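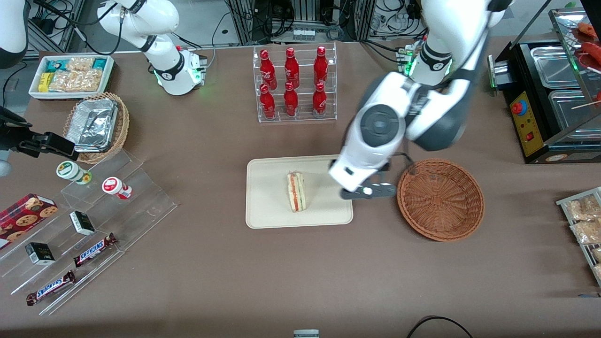 Layug Snack and Pantry Fair, visitor report
Mon 6 September

We run a small grocery and sandwich counter, and two of us went to the Layug fair this year to look for new dry snacks and a second supplier for crackers. The notes below are mostly for other small shops thinking of going next time.

Getting there

The fairgrounds are on the east side of Layug, past the bus depot. The 337 bus stops at the gate, but it runs once an hour before noon, so we drove. Parking was in the gravel lot across the road and cost nothing for trade visitors. Doors opened at nine. The line at the badge desk moved slowly because there was one printer for both trade and public tickets. If you register by mail in March you get the badge at home and can walk straight in through the side door.

The layout

There are 2 halls. Hall 1 has packaged goods, and Hall 2 has equipment, shelving, labels and bags. Most of our day went to Hall 1. The aisles are lettered and the booths are numbered, but the numbers skip in places, and the printed map still had two booths from an earlier plan. The signs hanging from the ceiling were correct, so go by those.

The halls are carpeted and warm by midday. Wear light clothes and comfortable shoes. There is a coat rack near the restrooms, with no attendant.

Clestell

Clestell had the largest cracker range we saw. They bake rye, seeded and plain crackers and sell them in retail boxes or in bulk cartons. We tasted five kinds. The plain one is close to what we already stock, a little saltier. The rye one was very good with cheese and held together when we broke it in half, which matters for us because we put crackers in the lunch boxes.

Their minimum order is high for a shop our size. The sales rep said two or more shops can place an order together if it all ships to one address. We are talking to the bakery next door about that. Samples are supposed to be mailed within two weeks.

Stondum

Stondum sells dried fruit and nuts. The apricots were soft and not too sweet. The roasted almonds were fine but cost more than ours. They had a mixed bag with raisins and pumpkin seeds that I would like to try by the register. The bags are resealable and have a hole at the top for hanging on a peg, and the shelf life printed on the back was nine months.

We asked about the bag labels, since our customers often ask about allergens. The allergen line is in bold and easy to find. The type for the rest of the ingredients is small.

Clestari

Clestari is the smaller brand from the same family as Clestell, with its own booth at the other end of the hall. They make rice cakes and puffed corn. I found the rice cakes dry. The puffed corn with paprika was popular and they had run out of the small sample cups by two o'clock. Prices were on a sheet you had to ask for.

The talk

There was a free talk at one on shelf planning for small shops. It ran forty minutes. The useful part was about height: the speaker moved snacks from the bottom shelf to waist level in one shop and left everything else alone for a month before checking sales. She also said to face the whole shelf at closing time and not in the morning, when there are deliveries to deal with. The rest was aimed at stores with more floor space than we have. The slides were promised by email and have not come yet.

Food and facilities

Lunch was at a counter between the halls. Soup and bread, a chicken wrap, or a salad plate. The soup was hot and the bread was fresh. Seating ran out at noon and was free again by one thirty. Water is available from a fountain by the Hall 2 entrance, so bring a bottle.

The restrooms near the main door had a long line. The ones behind Hall 2 did not.

Attendance

The closing announcement gave 3000 visitors for the day, against 4000 at the last fair. It felt comfortable to walk around, and we never waited more than a few minutes to speak to anyone. The public is let in after noon, and the aisles near the front get crowded then. Do your serious talking in the morning.

What we came home with

A price list from Clestell, three bags from Stondum, a tote full of leaflets, and an order form for peg hooks from a shelving firm in Hall 2. The peg hooks are already ordered. The cracker decision waits until the samples arrive and the bakery gives us an answer.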